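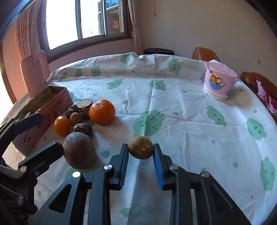
A small brown fruit on a tabletop, between the blue grip pads of a gripper.

October 16, 2025
By Sanne Dierckx

Juraj Tóth has spent most of the past year on one screen. It is the receiving form in Donen, the stock program that Fröhlich uses at its Fletwood warehouse, and the people who fill it in do so all day long.

"When I started, the form had tabs," he says. "You put the supplier on the first one, the delivery on the second, then the lines, then the notes. It looked tidy. The clerks hated it."

The clerks wanted everything on one page. Tóth says his first reaction was to argue. He had been taught to break long forms into steps, and he had a prototype with 4 steps and a progress bar at the top. He took it to Fletwood in April and sat next to a clerk while she tried it.

"She typed without looking at the screen. She had the paper in her left hand and she knew how many times to press Tab. Every time my progress bar moved, she had to look up and find out where she was."

He dropped the steps and put all the fields on one page, in the order they appear on the delivery note. The order makes little sense to anyone who hasn't seen the note. The date sits between the carrier and the pallet number, and a new developer at Rirnness, the firm where Tóth works, has already tried to move it.

Error messages took longer. The old form checked each field as soon as the cursor left it and opened a box that had to be closed with the mouse. Tóth now lets people type to the end and lists the problems beside the Save button. Pressing Enter on one jumps to the field.

"I would do it differently for the public," he says. "Somebody who fills in a form once a year should hear about a mistake right away. These people often leave a field blank on purpose and come back to it."

I asked whether he measured any of this. He did, a little. He logged 353 deliveries on the old form and the same number on the new one, and looked mainly at how often the mouse was used. On the new form it was used in almost 5 percent of them, mostly to open a scanned attachment. He has no good figure for the old one, where closing a single error box counted as several clicks.

There are things he still doesn't like. The page is too tall for the older monitors, and the Save button can't be seen until you scroll. A keyboard shortcut covers that, but new clerks have to be told about it.

"I want to pin the button to the bottom of the window," Tóth says. "The clerks think it will cover the last line of the notes. I've asked them to try it for two weeks, and if they still don't like it I'll take it out."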